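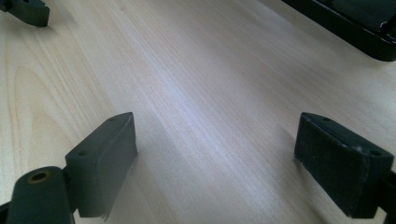 April, 0640, radio bench

Convoy comms check for the Grinda exercise. Serial one leaves at 0900, so all vehicle sets have to be signed off by 0815.

Set 2833 still drops out on high power. Swapped the antenna base with the one from the spare truck and the fault stayed with the set. Tried a different handset, same result. Pulled it and tagged it for the depot. Huerta is drawing a replacement from stores and will load the fills before it goes in the vehicle.

Vulov relay site: Figueiredo drove up last night. Good signal to the assembly area, weak past the Lobo crossroads. He wants the mast two sections higher. I said fine if the guy lines reach. He has the long set with him.

Battery log was a mess again. Two different sheets in use, one with the old column order. I binned the old one and copied the entries across. Please write charge start AND finish, not just a tick.

Jakab asked about the radio check schedule. On the hour while moving, every two hours once we are static, last one at 2000, then listening watch only. Frade has the overnight watch, Tavares relieves her at 0400.

0755. Replacement set in and working on both power settings. Clear to the gate and back.

0810. All sets signed off. Drernix chargers go in the second truck, strapped down this time.

To do: new fuse for the bench supply, ask depot about the turnaround on 2833.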